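Plaromdale Works, Unit 2
Monthly walk-round: floors, exits, lighting, first aid, storage
February
Completed by: Rungnapa Rattanakul
Areas covered: front office, packing room, bench room, mezzanine store, kitchen, rear yard

Marks used: OK, Needs work, Not checked. Comments are mine unless I say who told me. Items carried over from the January sheet are marked with a C.

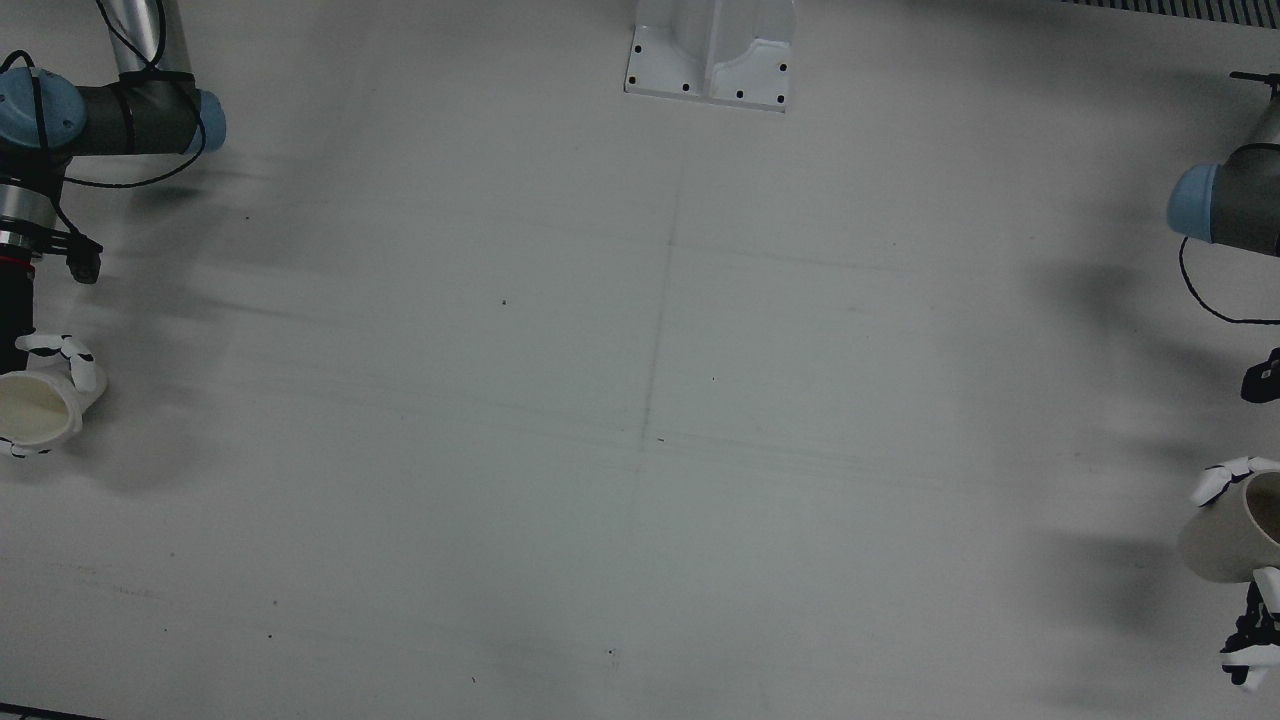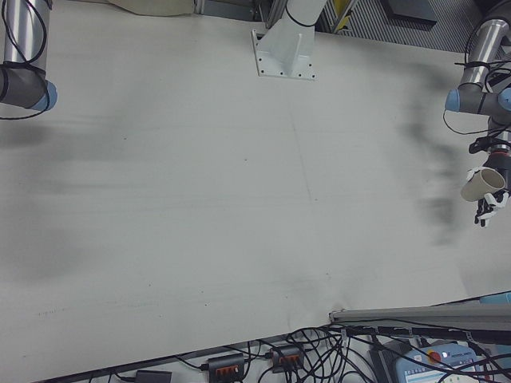
Bench room, pale gray tabletop. Marks and small dark specks on the surface in both, see item 14.

EXITS AND ROUTES

1. Front door opens fully and closes by itself – OK
Closer was adjusted last month and no longer slams.

2. Rear exit clear on both sides – Needs work (C)
Inside is fine. Outside, flattened cartons were leaning on the wall next to the door and one had slid across the step. I moved them. Same thing in January. Packing room lead has been told again, and I would like a painted box on the ground there so people can see where not to leave things.

3. Exit signs lit – OK
All lit. The one over the mezzanine stairs has a cracked cover but reads clearly.

4. Main aisle in packing room at least the width of the yellow lines – Needs work
Two pallets for the Skosard order were over the line at 10 a.m. and gone when I came back after lunch. Please stage large orders in the bay from now on.

5. Mezzanine stairs, treads and handrail – Needs work
Handrail is solid. Rubber nosing on the fourth tread up is lifting at the left end. Taped for now. Tape is not a repair.

FIRE EQUIPMENT

6. Extinguishers in place, pins and seals present – OK
The one in the kitchen had an apron hanging on it. Removed.

7. Extinguisher tags initialed for the month – OK
Done as I went.

8. Alarm pull stations visible and reachable – OK

9. Storage kept well below sprinkler heads – Needs work
Mezzanine store, back row. Boxes of Kamolrat sleeves are stacked one layer too high, right under a head. They are light and can be moved by one person. Nobody should be standing on the rack beam to do it, use the rolling steps.

FLOORS AND SURFACES

10. Floors dry and free of trip hazards – Needs work
Mat inside the rear exit curls at one corner. Replace it, don't flip it. We flipped it in the fall and now both sides curl.

11. Drain cover in rear yard seated – OK (C, now closed)
Was rocking in January. New clips fitted.

12. Extension cords not used as permanent wiring – Needs work
Front office, behind the copier. It has been there long enough to gather a good layer of dust. Needs a proper outlet. I have asked for a quote.

13. Cords and hoses off walkways – OK
Air hose in the packing room was hung up on its hook, both times I passed.

14. Tabletops and benches clean, no splinters, no damaged edges – OK with comment
Wood benches in the packing room were sanded and feel fine. The gray tabletop in the bench room should be wiped down at the end of the shift. Use a damp cloth and the mild cleaner, not the solvent from the yard cabinet.

LIGHTING

15. Work areas evenly lit – OK
Bench room and packing room are both good. No flicker.

16. Stairwell and mezzanine – Needs work
One tube out over the back row. Same row as item 9, so it makes sense to do both on one trip.

17. Yard light comes on at dusk – Not checked
I was finished before dark. Someone on the late shift please look and write the answer on this sheet.

18. Emergency lights, push-button test – OK
The unit by the kitchen took a second or two to come on. I pressed it again and it was normal. Will watch it.

FIRST AID AND EYEWASH

19. First aid kits stocked and sealed – Needs work
Packing room kit is out of medium bandages and the seal was broken with nothing written in the log. If you take something, write it down, even a single bandage. Refills are in the front office, second drawer.

20. Eyewash bottles in date – OK

21. Emergency phone list posted – Needs work
The copy in the kitchen still has the old Prirkine number for the building manager. New copy printed, not yet put up.

STORAGE AND LADDERS

22. Rack load signs readable – OK
Every bay on the ground floor says 300 lb per shelf and I could read them all from the aisle.

23. Heavy items on lower shelves – OK
Cartons of floor tile were moved down after the January check.

24. Stepladders free of damage, feet in place – Needs work
The short one from the kitchen is missing a rubber foot. Tagged out and put in my office. Please don't borrow it back.

25. Chemical cabinet closed and labeled – OK
One spray bottle had a label too faded to read. Relabeled.

TO DO BEFORE THE NEXT SHEET

Tread nosing, item 5 – building manager
Sleeve boxes and tube, items 9 and 16 – mezzanine crew
Mat, item 10 – ordered, cost code 331
Outlet, item 12 – waiting on quote
Kit refill and phone list, items 19 and 21 – me
Ladder foot, item 24 – try the hardware store first, new ladder if they don't have one
Yard light, item 17 – late shift

Signed: R. Rattanakul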